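A robot does not know how to fold a towel. It does not know what a towel is, either. Before it can do the job, a person has to show it, and there are two main ways to do that.

## Way one: Move the robot by hand

Think about how someone might teach you to swing a bat. They stand behind you, hold your arms, and move them the right way. You feel where your arms are supposed to go.

Some robots can be taught like that. The person takes hold of the robot's arm and pulls it through the job. While the arm is being moved, sensors in its joints measure how far each joint has bent. The computer saves those numbers many times every second. Later, the robot can use them to make the same moves without a person holding on.

This works well for simple jobs like pushing a button or sliding a drawer shut. It is harder when the robot has two arms, because the teacher only has two hands and may need both of them for one arm.

## Way two: Drive the robot from a distance

The other way is called **teleoperation** (say it like this: TELL-ee-op-er-AY-shun). "Tele" means far away, and "operation" means making something work. You have done something like it if you have ever driven a remote control car.

At the Dredton workshop, the teacher holds a pair of handles called leaders. When the teacher moves a leader, the robot's arm moves the same way. If the teacher squeezes the leader, the robot's gripper closes. A gripper is a robot's hand. Many grippers have only two fingers, and that is enough to pick up a cup, a sock, or the corner of a towel.

The Dredton robot is named Brillis. It is learning to tidy a bathroom.

Brillis has a small camera near its gripper. The camera moves wherever the gripper moves, so it always gets a close look at what the fingers are doing. The pictures are saved along with the arm's movements. The robot needs both. The movements tell it what the teacher did, and the pictures tell it what things looked like when the teacher did it.
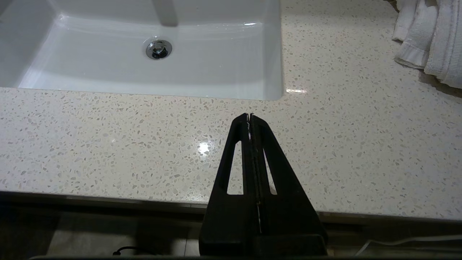
*The view from the camera by the gripper. The two black fingers are closed, and there are folded white towels on the counter to the right of the sink.*

Look at how much is in that one picture. There is a sink with a shiny drain. There are speckles all over the counter, and a bright spot where light is bouncing off it. You can tell right away which parts matter for picking up a towel. A robot has to learn that the speckles are not crumbs and the bright spot is not an object.

## Doing it again and again

One showing of a job from start to finish is called a **demonstration**, or demo for short. One demo is not enough. If the robot only saw a towel in one place, it might reach for that same place every time, even after somebody moved the towel.

So the teacher changes things a little between demos. The towel goes to the left, then to the right. The lights get turned down. A different towel is used.

For its towel job, Brillis was given 359 demos. It took 6 days to record them all. Of those, 67 had mistakes in them, such as a dropped towel or a bump against the counter. The team sorted those into a separate group so the robot would not copy the mistakes.

After that comes **training**. A computer goes through the good demos over and over, looking for patterns. It learns things like "when the towel looks this close, shut the fingers." When training is finished, the teacher puts down the leaders and the robot tries by itself.

## Try it at home

You need 2 people, a pair of kitchen tongs, a sock, and a table.

1. One person is the robot. The robot holds the tongs and closes their eyes.
2. The other person is the teacher. The teacher gently moves the robot's arm to pick up the sock and put it down somewhere else.
3. Do this three times with the sock starting in the same spot.
4. Now the robot tries alone, eyes still closed.
5. Move the sock a little and have the robot try again.

Did the robot miss the sock? Try the last step once more with eyes open. What changed?

## Words to know

**Demonstration:** one complete showing of a job

**Gripper:** the part of a robot that grabs things

**Sensor:** a part that measures something, such as light or how far a joint has bent

**Teleoperation:** controlling a machine from a distance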